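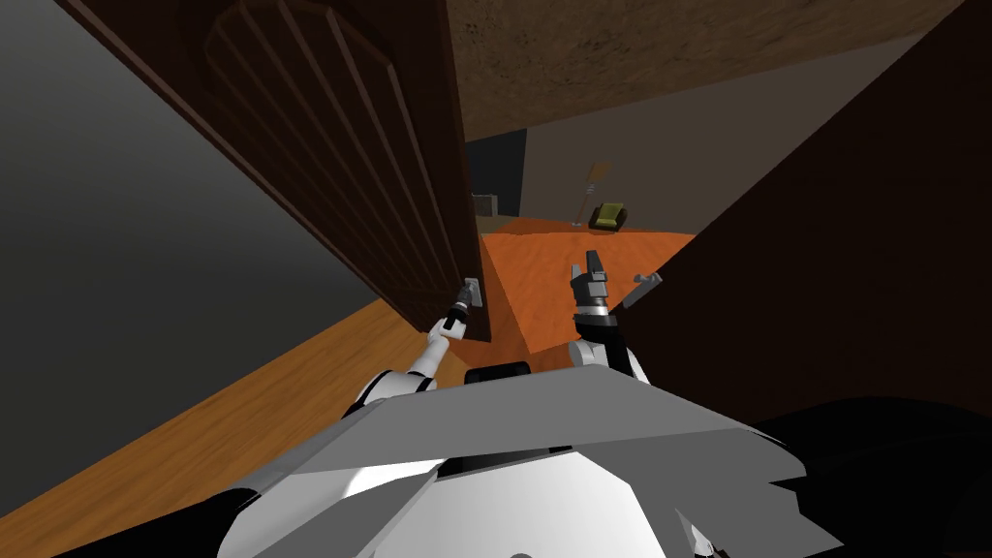
Dark brown door with the arched panel, lever handle in light gray

Swollen interior doors every summer, is it the paint or the house?
Posted 3/28/22 in Doors, Trim & Floors

Hi all, long time reader and first time poster, so go easy on me. We bought a place in Ollard a few years ago and every August the inside doors start to stick. Bathroom first, then the hall closet, then my office. By the end of the month I have to put my shoulder into the bathroom door to get out (my kids think this is hilarious). Then the heat comes on in the fall and they all swing free again, like nothing ever happened.

The doors are solid wood, dark brown, with an arched raised panel and grooves running up it. The previous owners painted the faces, but when I ran a mirror along the top of the bathroom door it was bare wood up there. Same on the bottom, as far as I can tell by feel.

My brother-in-law says to just take a belt sander to the latch side and be done with it. I'm nervous about that. If I sand it until it fits in August, am I going to have a big ugly gap in January? Also the humidity gauge in the hallway read 32 percent this winter and I have no idea if that's normal. I want to get this sorted before it warms up, so any advice is welcome. I own a hand plane but I've only ever used it once, on a cutting board, and the cutting board lost.

Posted by: hallcloset_blues

shavings_everywhere
Put the sander down!! I've hung doors for a living most of my life and a belt sander on the edge of a nice old door makes me want to cry. You'll get a wavy edge and you'll round over the corner, and then the latch plate sits proud and you've got a whole new problem.

It's both the paint and the house. Wood takes on water from the air in summer and lets it go in winter, and it moves a lot more across the grain than along it, so your doors get wider and barely any taller. Bare top and bottom edges are the worst spot because that's the end grain on the stiles and it drinks like a sponge. Painters skip those edges all the time, nobody looks up there.

So do it in this order. Before you cut anything, snug up the hinge screws. I can't tell you how many "swollen" doors I've been called out for that were just sagging on the top hinge. If a screw only spins, pull it and put a long one in that reaches the stud. Then close the door slowly and see where it touches. If it's only rubbing up near the top corner on the latch side, that's sag and the screw may fix the whole thing.

If it still rubs in summer, wait until it's sticking and mark it with a pencil while it's closed. Take it off the hinges, lay it on its side and plane the HINGE edge if you can, not the latch edge, so you don't have to mess with the lock. You'll have to deepen the hinge mortises a hair but that's easy chisel work. Sharpen the plane first. A dull one is probably what did in your cutting board. Finish with 100 grit on a block, wipe off the dust, and seal every edge the same day, two coats, top and bottom included.

As for a winter gap, you'll have a small one. That's just how wood doors are.

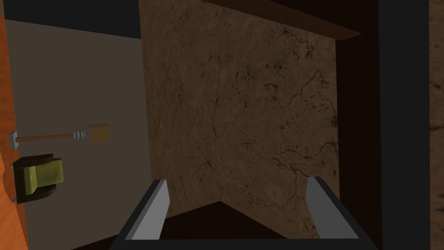
Brown marble panel, seen at a slight angle

Greltulia_gardener
We had the same thing at our old house and it was the dryer vent!! It had come loose behind the wall and was blowing damp air into the crawl space for who knows how long. Might be worth a look before you take any doors off. We also bought an Erkent dehumidifier (the small one, it's loud but it works) and ran it in the hall all summer and the bathroom door quit sticking in 8 days. Didn't plane a thing. You do have to empty the bucket a lot, or run a hose to the tub like we did, and then everybody trips on the hose.

Also rub a candle on the edge where it sticks. Sounds dumb, helps a bit.

offcut_pile
Agree with the hinge screws. I'd only add that wax on the edge is a pain later if you want to paint, because the paint won't grab, so I'd skip the candle if you're planning to seal it anyway.

32 percent in winter is fine. Check the same gauge in August and see what it says then. If it's way up there, get the dehumidifier first and leave the plane in the drawer until you see how the doors behave. I used the Shojaei clear sealer on my edges and it went on okay with a foam brush, just open a window.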